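Robots on the arranging benches: your questions answered

Last updated September 30, 2024

We've had lots of lovely questions from staff at Stosport since the spring newsletter went out, and we've done our best to answer them properly (sorry if we ramble a bit!).

Will anyone lose their job?
No. There are 18 of us on the display team and there will still be 18 in December, when the lease on the arms comes up for review. What changes is how your day is split up. You'll probably spend less of it putting stems into vases and more of it on colour, client visits and checking finished work.

Do I have to work with the arms?
Only if you'd like to. We have 14 people signed up for training so far, and if you'd rather stay on wreaths and garlands, that's perfectly fine, just let your team lead know.

Who do I talk to if something doesn't feel right?
Rüdiger Rothe looks after the benches and is very happy to be interrupted. Anybody can press the stop button, at any time, and you won't be asked to justify it afterwards.

What sort of work are they being taught?
Artificial flowers in vases, mostly, for the Orlandini hotel order. That's 495 arrangements, and those of you with sore wrists from last year will remember how repetitive it gets!

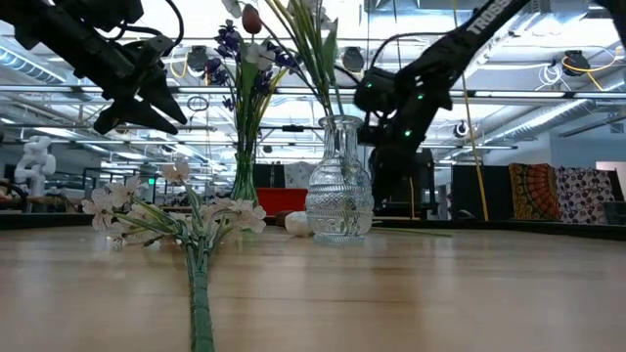 Silk and plastic stems are fiddlier than you'd think, and the teaching has to come from people who know how a bouquet ought to sit. If you're helping with that, the hours are paid at your normal rate and go on your timesheet under "bench training".

Can I still change an arrangement I don't like?
Please do! Your eye has the final say, and that's written into the new job descriptions.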